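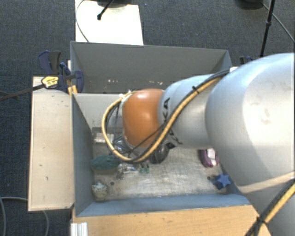
Ein Roboterarm mit der Aufschrift KUKA über einem grauen Behälter.

Bileck dreht Rückstand in Drirnstead und holt beide Spiele

DRIRNSTEAD – Die Baseballer von Bileck haben den Doppelheader in Drirnstead mit 5:4 und 7:1 gewonnen und damit die Tabellenführung übernommen.

In der ersten Partie lag Bileck nach drei Innings 0:4 zurück. Im fünften Durchgang brachte ein Double ins linke Feld die ersten 2 Punkte, ein Wild Pitch den dritten. Der Ausgleich fiel im siebten Inning nach einem Fehler des Shortstops. Im achten reichte ein Sacrifice Fly zum 5:4. Der Bullpen der Gäste ließ in den letzten vier Innings nur einen Hit zu.

Das zweite Spiel war früh entschieden. Bileck punktete gleich im ersten Inning dreimal und legte im vierten einen Homerun mit zwei Läufern auf Base nach. Der Starter der Gäste ging über die volle Distanz und kam mit 96 Würfen aus. Drirnstead gelang erst im letzten Durchgang der Ehrenpunkt, danach endete die Partie mit einem Strikeout bei geladenen Bases.

500 Zuschauer sahen die beiden Begegnungen. Drirnstead fällt auf den dritten Platz zurück und muss am kommenden Spieltag bei Brokidwood antreten, das spielfrei war. Bileck empfängt Gündoğdu, den Tabellenletzten.

Das Rückspiel zwischen Bileck und Drirnstead ist für Juli angesetzt. Gespielt wird dann im Stadion am Kanal, das 3.000 Plätze hat. Der Vorverkauf beginnt zwei Wochen vor dem Termin, Dauerkarten behalten ihre Gültigkeit.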